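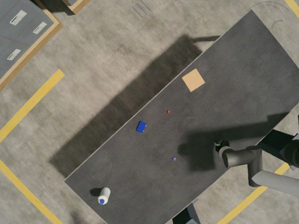
Gisent Tabletop Course, Classroom Edition

Product group: Simulation software / Courses and clubs
Supplier: Ridaletti
Page last revised June 26, 2018

Overview

Gisent Tabletop Course is a simulated pick-and-place workcell with a set of graded assignments, made for school robotics clubs and first-year college classes. Students write a control program, run it against the simulated arm, and receive a score sheet. No hardware is needed. The same workcell file is used for the qualifying round of the Lagman student competition, so a club that has worked through the course is already set up to enter.

The course replaces the earlier Gisent Starter Set. Programs written for the Starter Set will load but must be recalibrated. The table height and the arm mounting point have both changed.

What is included

Workcell file with arm, gripper, table and floor area
Object library for the tabletop, including blocks, bottles, flat squares and small parts
16 graded assignments with score sheets
Instructor handbook (PDF)
Student workbook (PDF, may be printed for class use)
Run recorder and playback tool
License for one classroom, 24 seats

Not included: computers, game controllers, printed copies of the workbook.

The workcell

The arm is fixed at the side of a long table and reaches in over the top. Object positions are set by a layout file, either fixed or drawn at random from a seed. When a seed is used, every student given that seed starts with the same layout, so scores can be compared directly.

Objects differ a good deal in size and shape. Flat items and very small items are harder to grip than blocks, and are scored accordingly. A bottle may be placed standing or lying on its side. A lying bottle can roll if touched, and a bottle that leaves the table ends the run.

Lighting and shadows are computed for each run. In assignments that use the overhead view, the arm casts a shadow on the table, and programs that find objects by brightness alone will usually report the shadow edge as an object. Assignment 9 deals with this directly. The lighting can be set to flat for beginners under Settings, Workcell, Light.

Assignments

Assignments 1 to 4: Moving the arm. Joint moves, straight-line moves, safe height, return to home. No objects are handled.

Assignments 5 to 8: Gripping. Approach direction, opening width, closing force, release. Fixed layouts. Object positions are given to the program as numbers.

Assignments 9 to 12: Finding objects. The program receives the overhead view and must work out positions for itself. Color, outline and size are covered in that order.

Assignments 13 to 16: Full tasks. Sorting, clearing the table, placing in a given order, and a timed task in the competition format.

Each assignment has a pass mark and a full mark. The pass mark can be changed by the instructor. The full mark can't, as it is used for the club ranking table.

Scoring

A run is scored on objects placed, placement error, elapsed simulated time, and contacts. A contact is any touch between the arm and the table, or between the arm and an object it was not told to pick up. Pushing one object with another counts as a contact with both.

Score sheets are saved as plain text beside the run recording. The recording can be played back from any angle, at any speed, and stepped forward or back. Instructors generally find it quicker to mark from the recording than from the student's code.

Programming

Programs may be written in Python or in the block editor. The block editor covers assignments 1 to 8 only. Python is needed from assignment 9 on. A template is supplied for each assignment with the connection and shutdown code already in place. Students should leave those sections alone.

Two programs cannot control the arm at the same time. If a second program connects, the first is stopped and its run is marked void.

System requirements

Operating system: Windows 7 or later, or 64-bit Linux
Memory: 8 GB minimum, 16 GB for recording at full quality
Graphics: dedicated card with 2 GB of memory
Disk space: 24 GB, including the object library
Network: needed for activation and competition upload only

Machines without a dedicated graphics card can run assignments 1 to 8 with shadows turned off. Frame rate will be low. Scores aren't affected by frame rate.

Known limits

The gripper model does not include finger wear or slip from dust. Liquids are not simulated, and bottles are treated as solid bodies with a fixed weight. Soft objects are not supported in this edition. Very thin objects may sink slightly into the table when released from a height. Release at contact height to avoid this.

Competition use

The Lagman qualifying round is run from uploaded programs. Teams receive a practice seed when they register. The scoring seeds are kept back until uploads close. The final is held in Gandilstead in October. Teams may have up to four students, and a club may enter more than one team on a single classroom license.

Changes to the workcell file are not allowed for competition entries. The upload tool compares the file with the issued version and refuses the entry if they differ.

Ordering

Classroom license, 24 seats, one school year: order code GTC-CL
Additional seats, per seat: order code GTC-AS
Instructor handbook, printed and bound: order code GTC-HB

Prices are given on request. Schools ordering for the first time should state the number of computers and the operating system. Activation codes are sent by email to the named instructor, usually in about 2 working days.

Course content and technical questions: Spyros Lazarević, Ridaletti, Classroom Products. Please include the Gisent version number and the score sheet from the run in question.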